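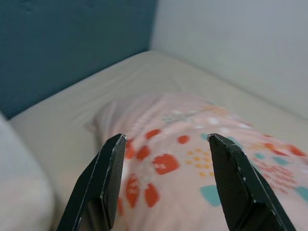 Learning to Love the Top Sheet (and Other Bed-Making Conversions)

5 min read

I grew up in a duvet house. One big puffy thing, shake it, done. So when I moved into the apartment in Clesham and my aunt Fengying mailed me two full sets of sheets, flat ones included, I put the flat ones on the highest shelf I own and left them there for most of a year.

Then came the heat in July. My bedroom faces west and by nine at night it was like sleeping in a toaster. I'd kick the duvet off, get that weird exposed feeling, pull it back on, boil, repeat. One night I got up at some awful hour, climbed on a chair, pulled down a flat sheet and threw it over myself. I slept until the alarm. I've been insufferable on the subject ever since!

What I love about a top sheet is the range. In summer it's the whole show. In spring it goes under a cotton blanket, and you can push the blanket down to your knees around 2 a.m. without really waking up. In December (I'm already looking forward to it, which tells you the state I'm in) I plan to go sheet, wool blanket, quilt, and see if I can keep the heat turned down.

Corners

I called Fengying to ask about hospital corners and she laughed at me for a solid minute. She learned them at 16, working summers at a guesthouse in Traltbridge where you had to do 40 beds before lunch. Her instructions, as well as I could write them down with the phone on my shoulder:

Tuck the foot end first, all the way across. Pick up the side of the sheet about a forearm's length from the end and lay it up on the mattress so it makes a triangle. Tuck in what's hanging down. Drop the triangle and tuck that too.

My first try looked like a badly wrapped sandwich. By the end of the week I had it, and I was so pleased that I made my friend Wenjie come look when he stopped by to return a drill. He said "it's a bed." Fair enough, Wenjie.

I leave the sides loose above the knee, by the way. Fully tucked feels like being mailed somewhere.

What to buy

Please don't go by thread count alone. I spent far too long comparing numbers, and the sheets I like best are a plain percale set from a closeout bin with the label half gone. Percale is the crisp one, sateen is the smooth, slightly heavier one. If you sleep hot, try percale first. Linen is lovely and I can't afford it, though I did stand in a shop last week holding a pillowcase for a long time.

Secondhand is great too. Older cotton has been washed so often that all the stiffness is gone, and you find patterns that are hard to get new: sprigs, stripes, the kind of faded stuff that makes any room look friendlier. Wash it hot when you get home and hang it outside if you have a line. I have a balcony rail and four clothespins and it does the job.

Rolo, my elderly dog, has opinions as well. Under the duvet regime he slept on the rug. Since the switch he's been up on the foot of the bed every night, right on top of my beautiful corners.

Next project is pillows. I own five and like one of them.

Posted 19 Aug 2021

3 comments

Zihan Xia
Team top sheet forever. My husband isn't, so we have one on my side only, folded lengthwise. Looks ridiculous, works great.

Miloslav Kopecký
Where I come from it is one duvet each and no top sheet, and everybody sleeps fine! But I will try it for the hot weeks. Does the sheet not end up in a ball at your feet?

Kaiwen Ren
@Miloslav it does if you skip the foot tuck. Go deep, like a foot of fabric under the mattress. Also yes please to a pillow post, I'm on my third buckwheat one and can't decide if I hate it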